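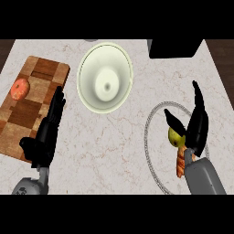 Arroyo workshop, 14th September

Back at the bench after a long morning with the hiring board, and I want to get this down before it all slides out of my head. Rodel and I have been going over the matching step for seasonal jobs, the part that takes a housekeeper's or a front desk person's profile and puts it next to the openings the managers have posted. It has bothered me since June that people with years of good work behind them were landing near the bottom of the list, and I think we finally have hold of why.

The trouble is in how we read dates. A person who cleans cabins every summer writes it up as a string of short jobs, and Skarkemow (the old parser, for anyone new reading this) treats each one as a fresh start. So somebody who has gone back to the same lodge year after year looks to the system like somebody who can't hold a job! Elaine spotted it first, I should say. She was reading through the rejected matches with her coffee and called me over to look at one woman's resume, and once I'd seen it there I saw it everywhere.

We pulled 100 old profiles and ran them two ways, once as they are and once with repeat employers joined into a single stretch. With the joining turned on, 34 of them moved up onto the first page for at least one opening. I went through those by hand and was happy with nearly all of them. There were 2 I didn't like, both cases where a staffing agency was listed as the employer and the real workplaces were buried in the notes. Rodel thinks we should leave agencies out of the joining altogether for now. I'm inclined to agree, though Eduardo may have feelings about it when he gets back, and he knows the agency side far better than I do.

Lucienne rang from Beltero while we were in the thick of it. Their managers are still asking for a box to mark whether housing comes with the job, and she says applicants ask them that before they ask about pay. I told her it was on the list. It has been on the list a good while, so I've moved it up under the date fix and put my own name beside it.

The other thing was the job title menu. Voretti's people keep choosing "Other" and typing in whatever they like, and we now have 19 spellings and versions of what is really just "property manager" - including one in all capitals with an exclamation mark, which I'm rather fond of. Rogelio has started a table that folds them together. Please add to his table and don't start a second one, we've been down that road with the county names and it took me ages to untangle.

Left to do: rerun the joined set with agencies out, write to Lucienne with a proper date for the housing box, and ask Elaine whether she kept that first resume, as I'd like to use it for the test case with the name taken off. The joining switch is off on the live board. Rodel has the branch.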